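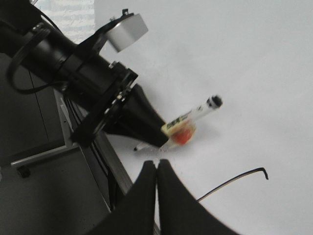 Posted by Jasmina Kadrić in Kitchen Stuff | November | 7 comments

So I finally caved and started a sourdough starter, years after everybody else got over theirs. My neighbor Ilir Nedeljković handed me a jam jar with a spoonful of his in the bottom and told me to feed it every morning. That was the whole lesson! I went home and put it on top of the fridge and immediately forgot which flour he'd said.

I used the rye from Lasar (the little mill shop by the bus station, the one with the bell that sticks) and for the first few days I got nothing. A few sad bubbles and a smell like nail polish remover. I texted Ilir and he said it was hungry, feed it more, stop poking it. I did feed it more. I did not stop poking it.

Anyway, by the second week it was climbing out of the jar, so I baked. My first loaf was a brick. I'd read that you could skip the overnight rest if the kitchen was warm, and my kitchen is many things but warm isn't one of them, especially in November. We ate it as croutons for days and my sister still brings it up.

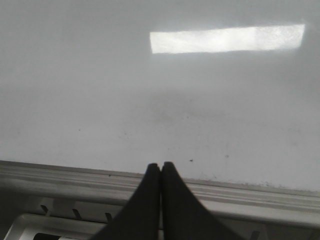
The second loaf got 11 hours in the fridge and a proper hot oven, and wow, what a difference. It had an ear! A small crooked one, but I took it next door on a plate to show it off before it had even cooled down, and Ilir cut into it standing up in his hallway (you're supposed to wait 60 minutes, he knows this, he's the one who told me).

What I haven't figured out is what to do with all the discard. I'm pulling out a good 200 grams every couple of days and there are only so many pancakes two people can eat. I made crackers with sesame and way too much salt, and those went fast. I also tried a chocolate cake that came out kind of sour, but with enough powdered sugar on top it was gone by bedtime.

If you have a discard recipe you really love, put it in the comments, savory if possible. I'm trying Ilir's onion flatbread next, as soon as he remembers where he wrote it down.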